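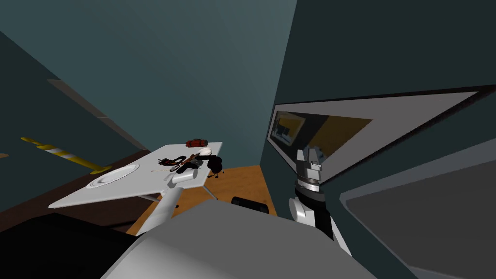 Does a robot that only works in simulation need safety rules?

It needs most of the same ones, says Higinio Tlapale, because the habits people pick up in the simulator go with them to the machine.

Tlapale looks after test practice at Wendimside, where two-armed robots are tried out on household tasks in simulated rooms before any code reaches hardware. He wrote the first version of the group's rules in June, after a visit to the Bautista workshop. It ran to 48 items. The current one has 10.

"People weren't reading 48," he says. "They'd read the first page and sign the last one. So I went through and asked which ones we'd stop a run for. If we wouldn't stop a run for it, it went into the notes."

The first rule left standing is about the rest position. Every run begins and ends with the grippers clear of the work surface, and the operator has to confirm it before loading a task. The second covers speed. At Wendimside the limit near a table is 120 millimetres a second, and it applies in simulation as well.

That one drew complaints. Runs took longer, and a team at Botelville asked for an exemption on the grounds that a simulated table can't be damaged. Tlapale turned it down.

"I told them to have a look at their own logs. Almost every fast approach had been tuned by someone who planned to slow it down later, and later hadn't come. I don't blame them. You get used to what's on the screen."

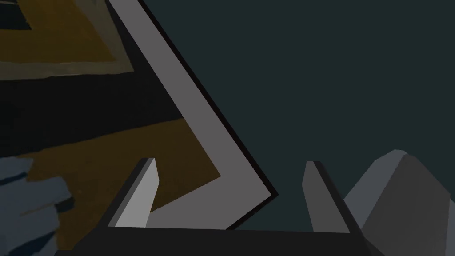
A simulated gripper with its jaws open and nothing between the fingers.

Grip checks take up more of the document than anything else. An operator can't record a grasp as good from one view. There have to be 2, and one of them must come from somewhere other than the wrist. "The wrist view is very convincing," Tlapale says. "You're so close that everything looks lined up."

He is less strict on how rooms are furnished. Prararia, which shares the rules, wanted a standard layout with every object in a fixed place. Wendimside lets its staff move things, as long as the layout is saved with the run and given a version number. Tlapale thinks both approaches are fair.

What he won't bend on is the stop. Whoever starts a run stays at the desk until it finishes, and a colleague who sees something wrong can end it without asking — new staff included. The reason is written down afterwards, in a sentence or two.

"Some of them say 'didn't like the look of it'," he says. "That's fine. I'd sooner have that than a blank."

The rules are due for another review once the Botelville team has moved to its new desks. Tlapale expects to add one item on naming saved files and would like to take one out, though he hasn't settled on which.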